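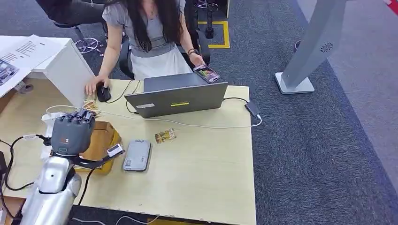 The call from the studio came at ten past six, when Aliki Konstantinidis was still in her coat.

"They want you on Spyros's sofa," said Makis Lambrakis. "He asked for you himself."

Makis had been her agent for seventeen years. He had a voice for good news and a voice for bad news, and he was using neither.

"What does he want to talk about?"

"The film."

"There isn't a film, Makis. I haven't made a film since Plamlow."

"That's what he wants to talk about."

She took the coat off and hung it behind the kitchen door. Plamlow had been a success, to everyone's surprise. It had played for 35 weeks at the cinema by the harbour, and for a time people had stopped her in the chemist's to say the last line back to her. Then she had gone home and not come out again. The papers had said she was ill. One had said she was married to a dentist. She had read that one twice, because the dentist sounded pleasant.

"Tell him yes," she said.

"You're sure?"

"No. Tell him anyway."

The car took her in through the back gate at Esquivel House. A girl with a clipboard walked her down a long corridor lined with photographs of guests. Aliki looked for her own and found it near the fire exit, between a swimmer and a man who had cooked something very large.

Fotis Nikolaidis did her make-up. He had done it the last time too, and he had gone grey since then.

"You've had a rest," he said.

"Is that what they're saying?"

"It's what your skin's saying. What did you do with yourself?"

"I learned to keep accounts."

He laughed and went on with the powder, and she let him think it was a joke. It was true, though. She had taken an evening course in a room over the Tament bakery, under the name on her birth certificate, and at the end of it a firm that repaired lifts had given her a job three mornings a week. She liked it there. At the end of each month the two columns agreed or they didn't, and if they didn't she stayed until she found out why.

Only one person at the lift firm had known her. Matěj Jireš had come into the office one January with an invoice, looked at her for longer than an invoice needed, and said, "My mother loved you." Then he had asked for a signature. He never raised it again. For two years they had eaten their sandwiches at the same table and talked about parking. 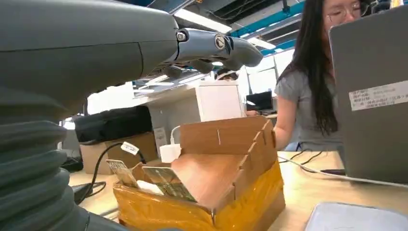

The open box on the table.

Spyros Karras kissed her on both cheeks in front of the audience and held on to her hands.

"Where have you been?" he said. It got a big laugh.

"At home, mostly."

"At home! The whole country is looking for her and she's at home. Doing what?"

She had an answer ready. Makis had written it out for her in the car park, on the back of a receipt. It was about her garden, and there was a funny part with a goat. She did not have a garden.

"I work in an office," she said. "I do the books."

There was another laugh, smaller. Spyros waited for the rest of it. When it didn't come he turned over one of his cards.

"For a part?"

"No. For the money."

"But you'll come back," he said. "You have to come back. They tell me there's a script, this Cirnik picture. They tell me you've read it."

"I've read it. It's good."

"Well, then!"

The lights were very hot. She remembered that now, how the heat came down on your parting. Makis was standing beside the camera with his hand over his mouth.

"The woman in it dies on page 89," Aliki said. "I thought she should have gone earlier, or else not at all. I wrote to the director and said so. He hasn't written back."

Spyros looked at her, and for a moment his face was the one he must have had at home. Then he thanked her and turned to the singer.

Makis said nothing until they were in the car.

"You could have done the goat," he said.

"I know."

"People like the goat."

He drove her to the end of her street and she walked from there. In the morning she caught the early bus. Matěj was in the office before her, filling the kettle.

"I saw you on the television," he said.

"What did you think?"

He thought about it while the kettle boiled.

"They had you in the wrong chair," he said. "You looked cold."

She said it had been very warm, as it happened, and asked him if he had the receipts from the hospital job. He had left them in the van. He went down to get them, and she sat and turned on her computer.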